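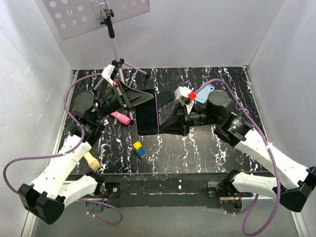

From: Workau cell maintainers
To: bimanual-practice list
Date: November 22, 2024
Subject: Re: Draft 2 of the handover and cable rules

Comments on draft 2 inline. We read it against our own two-arm cells and against what the Murnard group sent round in September.

> 3.1 Cables leaving the wrist must have enough slack for the full
> range of the joint, and must be tied to the forearm at one point
> at least.

Agree with the slack, but one tie is too few on a long forearm. With a single tie the loop ends up wherever the last move left it, and on a table-mounted arm that can be over the front edge, where people stand. We would write "at the forearm and again at the base," and add that no loop may hang past the front beam while the arms are powered. Stodetti already has this in their lab rules and we have copied it.

> 3.4 Objects not used in the task should be removed from the
> workspace before recording or running.

This one needs a second sentence. Many of us leave other things on the table on purpose, so that the policy learns to ignore them. Toy bricks, a second phone, a tool handle and so on are fine if they are listed on the run sheet. What we don't want is clutter that no one wrote down. Suggested text: "Objects not used in the task are either removed or listed."

Stands and tripods should be treated separately. A stand is tall, it has legs that spread under the arms, and it falls over. We ask for the feet to be marked with tape and checked at the start of each shift.

> 4.2 When both grippers hold one object, the closing force of each
> is to be set to 50 percent of the single-arm value.

I don't see where the 50 comes from. For a rigid box it may be fine. For a phone, the trouble is less the force of each gripper than the two arms pulling against each other when one lags. We went through 117 logged faults on two-arm holds and most were of this kind. I would drop the percentage and ask for a limit on the position error between the two arms, with a stop when it is passed. Holovko may have numbers for this – could you post them?

> 4.5 Phones and other battery devices: use only units that are
> switched off.

Please change to "switched off or dummy units," and add that any unit dropped or pinched is taken out of use that day. We keep ours in a metal box outdoors for 24 hours before disposal. That period is our own habit, so please don't quote it as a requirement.

> 5.1 Gripper fingertips are inspected every 1000 cycles.

Fine for us. Camera brackets above the grippers should be in the same check. The screws work loose and the calibration goes with them.

No comments on sections 1, 2 and 6. If 3.4 and 4.2 are changed we are happy for the draft to go to a vote.

Workau cell maintainers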